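Summer bedding in the guest rooms
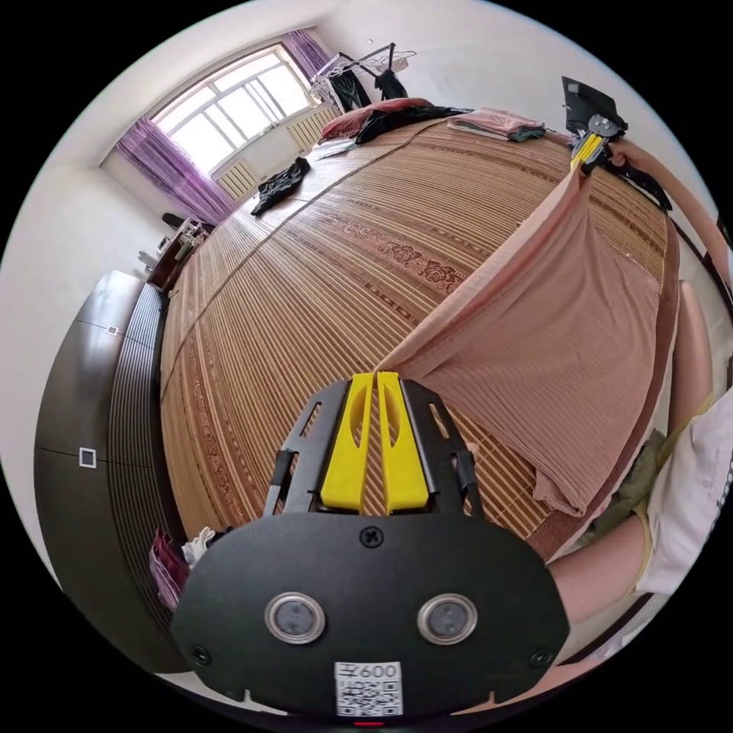 From July we use bamboo mats on the beds at Derberg house, and many of you asked how to care for them. Please wipe the mat with a damp cloth, along the slats, and let it dry before you put the sheet back. Do not fold the mat; it must be rolled. When you change the sheet, lift it from one corner and shake it outside. Clean sheets are on the shelf in room 16. If a slat is broken, please tell Rakiya Bassey.

Latifa Radwan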